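Graven Waste Sorting Project
Progress report to the Troltier Fund
Nov 2, 2018

Work this period covered the small tabletop bins for the Matei and Pusia offices. We have placed 118 bins since March. Another 16 are in storage and will go out when the second floor at Pusia reopens.

The lidded model is now the standard. It takes up little desk space and people use it mostly for tissues and scrap paper. Emptying has moved from daily to twice a week at Matei, with no complaints so far. Pusia is still on daily emptying.

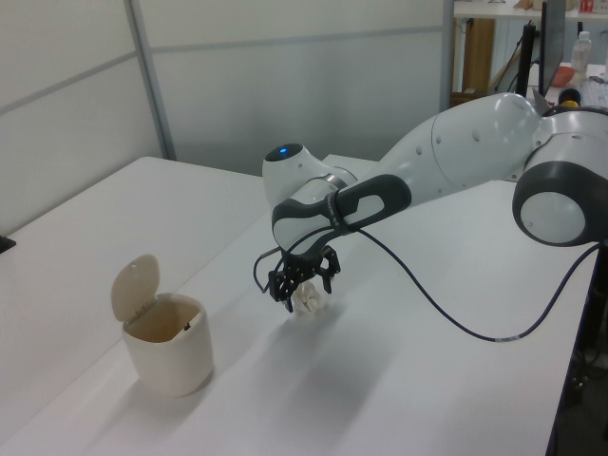 Tabletop bin with the lid raised and a crumpled piece of white paper or tissue.

Eight bins came back with loose lids. We replaced them from stock and asked the supplier for spare hinges, which have not arrived.

Spending is within the approved budget. The one open item is liners. The size we ordered is too wide and bunches up under the lid, so we are testing a narrower roll at Matei before placing the next order.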